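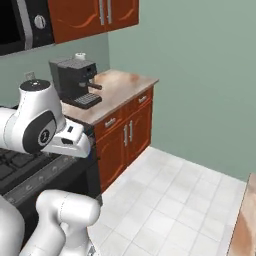 Slide 1. Black stove, wooden lower cabinet, and the spot where they meet.

Speaker notes: "The Gap Beside the Stove"
Hatsue Sasaki, Drundetum Home Cooks' Evening, Jun 22, 2025

Leave slide 1 up while people find seats. Start when the door closes.

Hello and welcome! Say who I am (I always forget). I've been planning kitchens for other people for a long time, and my favorite part of the job is still the first visit, when I ask somebody to make me lunch and I stand in the corner and watch. Tonight is all about what I see from that corner.

Point at the meeting of stove and cabinet. I love this spot. Ask the room: what do you keep beside your stove at home? Take a few answers, let it run if they're lively. Somebody will say the toaster. Somebody will say mail.

Slide 2. Plan of the Ishida kitchen, before.

This is a long, thin room in an old row house, with one window at the far end. The counter to the right of the stove was 187 millimeters wide. Hold up the piece of cardboard I cut to that size and pass it around. Mrs. Ishida had been cooking for her family on that for years, and cooking well, I should add, because she made me a mackerel dish I still think about. But watch what she did with her hot pans. She turned all the way around and set them on the table behind her. Walk it through on stage: stove, turn, step, table, turn back.

Slide 3. Same plan, after.

We moved the stove over. The new stretch of counter beside it is 265 millimeters wider than the old one, and it came out of a broom closet on the other side of the wall. The brooms now hang behind the back door. The gas line had to be moved too, and I want to be clear that a licensed fitter did that. Please don't go home and do it tonight.

She called me a week later about the spoon rest! It had never had a place to sit before. I was so happy I wrote it on the job folder.

Slide 4. The seam.

Okay, crumbs. Where a freestanding stove sits next to a cabinet there's a slit, and everything you have ever dropped is in there. Ask for a show of hands: who has pulled their stove out this year? (At the Jonotbridge talk there were 2 hands. See if this crowd beats them.)

Things to go over, no particular order:
Level the feet first. If the stove is lower than the counter, a filler strip won't lie flat.
Silicone strips are fine and they come off for washing. Metal ones look nicer and scratch more.
Check the stove manual for side clearance before you close anything up. The numbers differ from model to model, so I won't give you one.
Oil the end of a wooden cabinet, or seal it, whichever it was finished with to begin with. The side you can't see gets the most steam and the least care.

Drink some water here. I talk too fast in this part.

Slide 5. Tomomi's drawer.

Tomomi Tamura built the cabinets for the Ishida job and she's sitting near the front, so ask her to wave. She wanted the drawer nearest the stove shallow, with the tools lying in a single layer. I wanted it deep, for lids. We argued about it through two site visits and a very long lunch. She won, and I've drawn it her way ever since. You open it with your left hand while the right one is stirring, and the tongs are right there.

If there's time, tell the story about the Stonico countertop sample that rode around in my car until June. If not, skip to slide 6.

Slide 6. Homework.

Cook one ordinary dinner this week and have someone else in the room with a pencil. Every time you put something down, they mark where on a sketch of the kitchen. You'll get a cloud of dots, and I promise it's more fun than it sounds. Bring the sketch to the next evening and we'll pin them all up.

Questions. Repeat each one into the microphone. If island kitchens come up, send them to Tomomi, she has opinions. Handouts are on the table by the coats.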